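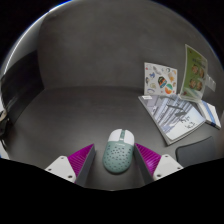

Joscha Teuber asked after the first evening whether he could keep coming if he had never written a line of code. Yes. The Zurkholm Gripper Course is open to beginners, and the first half of it is hand work at a desk. The other questions we get most often are answered on this page.

What is the course?

It is an evening course in robot manipulation run by the Zurkholm workshop. Students collect demonstrations of everyday desk tasks with a hand-held gripper, clean up the recordings, and train a small model on them. The last part of the course is spent running that model on the workshop arm and finding out where it fails.

Who can sign up?

Anyone 16 or older. Students under 18 need a signed form from a parent or guardian. We have had high school students, retirees and a few people who work in warehouses. No previous course is required.

How big is a group?

20 students at most, working in pairs. If the group is full you can ask to be put on the waiting list. Places do open up after the first session.

How long does it run?

Six weeks, one evening a week. Doors open at 5:30 p.m. and we start at 6. Sessions end at 8:30 p.m. with one short break.

What does it cost?

The fee is $60, paid at sign-up. It covers use of the grippers and the arm, and printed parts for your own set of fingers if you choose to build one. You can get the full fee back up to the start of the second session.

Do I need a laptop?

Not for the first three sessions. After that one laptop per pair is enough. It should have 20 GB of free space. Training runs on the workshop computer, so a good graphics card makes no difference.

What objects do we work with?

Ordinary ones. A computer mouse is the standard first object. It is light, it has a front and a back, and its sides are curved enough that a lazy approach pushes it away. After the mouse, pairs move on to cups, boxes of different sizes, and something soft. You may bring your own object if it fits between the fingers and you don't mind it being dropped.

Should I clear the desk before recording?

No. Leave books, papers and stickers where they are, and move some of them between takes. Last term Kristýna Sýkora and her partner recorded everything on a bare desk. Their model did well there and badly on every other desk in the room. The only things we ask you to remove are drinks and keys.

How do I know if a demonstration is good enough to keep?

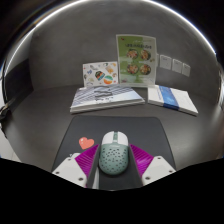
The rules for keeping a take are on the sheet in your folder, and most of them concern contact. Both fingers should arrive at close to the same time, and neither one should shove the object sideways before the other gets there. When the grip is closed, look at the pads. With the green mouse you want what you see here, one magenta pad against the left flank and the other against the right, with the click buttons left clear. If one pad has caught the edge of the buttons, mark the take as poor and do it again. Poor takes are kept in a separate folder and are not deleted.

How many takes do we record?

As many as you can do with care. Tired hands make bad data, so pairs swap every 20 minutes. The last group finished with 761 takes that passed review, all pairs together. Yours will be added to the same set unless you ask us to leave them out.

Why do the pads have ribs?

They are fin-ray pads. The ribs let the pad bend around an object when it is pressed, so the contact area gets larger without much extra force. Students who build their own fingers can try different rib spacings. Viera Kuruc has the files and will print a pair for you with a week's notice.

Can I take a gripper home?

Not during the course. Former students can borrow one for up to two weeks through the Flakholm tool library. Bring it back with all of its screws, please.

What happens if I miss a session?

Write to Emília Machala and she will send you the handout. Missing one session is no trouble. If you miss the second, come half an hour early to the third so we can show you how to sync the recordings.

Is there a certificate?

There is a letter saying you completed the course. You get it if you attended at least four sessions and handed in a one-page report with your partner. It is not a formal qualification.

Is there a follow-up course?

Pairs who want to continue can enter the Jivwood tabletop contest in June. We hold open practice evenings for that, free of charge, and Vendula Beneš keeps the schedule. The contest tasks are announced a month ahead. One task is always a pick-and-place with an object the teams have not seen.

How do I sign up?

Fill in the form at the front desk or ask for it by email. We reply within a week. Places are given in the order that payments arrive.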